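Kunwood Fund
Speech and Listening Program
Interim progress report: Does accent practice carry over to new talkers?
Grant holder: Drekmont Speech Laboratory
Report prepared by Dougal Matheson

Where we are

The second phase of testing closed in December, and this report covers the work up to that point. The money is being spent at the pace we planned. Recruitment is finished. The results so far are less exciting than the ones in our application, and I would ask the Fund to read the pilot figures we sent with that application with some suspicion. I now do.

As a reminder, the question is a plain one. People who listen to an unfamiliar accent for a while get better at understanding it. That much is well established and most of us have felt it happen, with a new coworker or a film that made no sense for the first ten minutes. What we want to know is whether the practice does any good when the listener moves on to a person they have never heard before, speaking with the same accent, a week or two later. The training package we are testing, Floltine, says that it does. Its materials talk about "tuning the ear," a phrase I have asked the team to keep out of our own writing.

Recruitment and groups

We enrolled 60 listeners, all adults, all native speakers of American English with normal hearing on a standard screening test. Half were assigned to Floltine. The other half did the same amount of listening, on the same schedule and with the same headphones, but to talkers with accents they already knew. Assignment was by a list drawn up before anyone was enrolled. The person who scored the answers did not know which group a listener was in.

Several reviewers of the original proposal asked for a third group that did nothing at all. We decided against it. A comparison with people who stayed home would almost certainly have made the training look good, and for the wrong reasons. Coming to a lab several times and typing out sentences makes anyone better at typing out sentences. I still think this was the right decision, though it has cost us an easy headline.

Of the 60, 19 have missed at least one session. Most of these were made up within the window allowed by the protocol. The misses were heavier in the Floltine group, and I don't like that. The Floltine sessions are longer on paper by only a couple of minutes, but listeners told us they felt much longer. If the people who found it hardest are also the people who skipped, the group that remains may look better than it should. We will analyze everyone as assigned, whether or not they finished, and will report the other version only as a footnote.

The recordings

Building the sentence set took more time than any other part of the first phase. The pilot used recordings that came with Floltine, and the trouble with them was plain once we played them next to our own. Every talker had been recorded close to the microphone, in a very quiet room, at a slow and even pace. The test sentences were also built from a small stock of words. After an hour with them a listener could guess the end of a sentence from its first half, accent or no accent.

We made a new set, which we call the Negussie sentences. They are ordinary in length and wording but hard to guess. "The cousin left a ladder in the second hallway" is typical of them. Each talker read at a pace that felt natural, and we kept small stumbles if the sentence could still be followed. A few of the talkers have strong opinions about how they sound on the recordings, and two asked to read again. We let them.

We have scored 2,026 typed responses to date. Scoring is by key words correct, with an agreed list of spellings that count. The agreed list sounds like a dull detail and caused the longest argument of the year. If a listener types "latter" for "ladder," has the word been heard? In most American speech the two are pronounced nearly alike, so we count it. "Letter" we do not. The pilot had no such list. When we went back and rescored the pilot answers using the new rules, a good part of the difference between groups went away. It had been produced by a scorer who knew which listeners had been trained and was, I am sure without meaning to be, generous to them.

Early results

Both groups improved from the first session to the last when tested on talkers they had practiced with. The Floltine group improved more on the accent it had trained on, as anyone would expect.

For new talkers the picture is weaker. Right after training, the Floltine group had a small advantage. When the same listeners came back 14 days later and heard yet another new talker, the advantage was smaller again, and at this stage I can't tell it from no advantage at all. It may be there. The ranges on our estimates are wide enough to include a useful effect, a useless one and a slight loss. I would rather report that than pick one.

There are three things I want to check before anyone builds on the immediate result.

The first is that one of the new talkers is simply easy to understand. Everyone does well with this talker, in both groups and at every session. The order of talkers was balanced across listeners, but the missed sessions have upset the balance a little. If the easy talker turned up more often in the right place for the Floltine group, that alone could account for part of the gap.

The second is effort. We asked listeners after each block how hard they had worked. The Floltine group said they were working harder at the start of each test and less hard by the end. One reading is that training made listening easier. Another is that they had been told they were being trained and behaved like it. We did not hide the purpose of the study well enough in the consent form, and that is our mistake. The wording was approved and we could have asked for different wording.

The third is speed. Typed answers came in faster in the trained group. Floltine's own material treats a faster answer as a sign of easier listening. It might be. It might also be that people who have practiced the software know where the Enter key is.

Problems since the last report

We lost the better of our two sound booths for part of the phase after the door seal failed. Sessions moved to the second booth, where there is a low hum from the ventilation. It was measured, and it sits below the level that should affect these scores, but "should" is doing some work in that sentence. We have marked every session by booth and will check for a difference.

The listening software crashed on several listeners midway through a block. Partial blocks were kept if more than half the sentences had been answered and dropped otherwise, a rule we wrote down before looking at any of the affected scores.

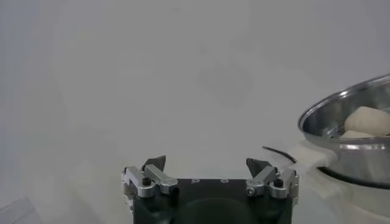 There was also a smaller matter with the headphones. One pair had been set slightly louder on the left side than on the right, perhaps since delivery. It was used by listeners in both groups and we have no reason to think it favored either. The pair has been retired and the level check is now done at the start of each testing day instead of once a month.

Spending

Staff time is the largest cost and is on budget. Payments to listeners are a little under, for the unhappy reason that missed sessions are not paid. Studio hire went over when the talkers had to be brought back in, and we covered this from the travel line. We would like permission to leave it there. The conference we had planned to attend can wait until there is something worth standing up and saying.

We have paid for one more year of Floltine licenses. I was in two minds about it. The renewal was cheaper than buying back in later, and we need the program to finish the follow-up sessions, but I want the Fund to know that the decision rests on finishing the test and on nothing we have seen in the scores.

What comes next

The last follow-up sessions will be run over the coming months. We are not adding listeners. It would be tempting to do so with an effect hovering near zero, and adding people until a result appears is a well-worn way to fool yourself. If the final ranges are still too wide to say anything useful, we will say that.

The analysis plan has been lodged with the Drekmont research office and will not be changed. It names one main outcome: key words correct, for a new talker, at the delayed session. Everything else, including the reported effort and the typing speed, is listed as secondary. I mention this now so that it can be held against us if the final report leads with typing speed.

We have also been asked whether the Negussie sentences can be shared with other groups before the study ends. I'd prefer to wait. Once they are in circulation we can't be sure that a late listener hasn't come across them. After the final session they can go to anyone who wants them, along with the spelling list and the notes on how it was argued over.

Requests to the Fund

We ask for approval to keep the studio overspend against the travel line, as described above. We also ask that the pilot figures be taken off the Fund's summary page for this project, or at least that a note be added saying they have been rescored. The summary currently says that the training "has been shown to help." We have not shown that. I can supply replacement wording, though it will be duller.

The rescored pilot data and the booth noise measurements are available on request. Individual listener records are not, under the terms of consent.

Dougal Matheson
Drekmont Speech Laboratory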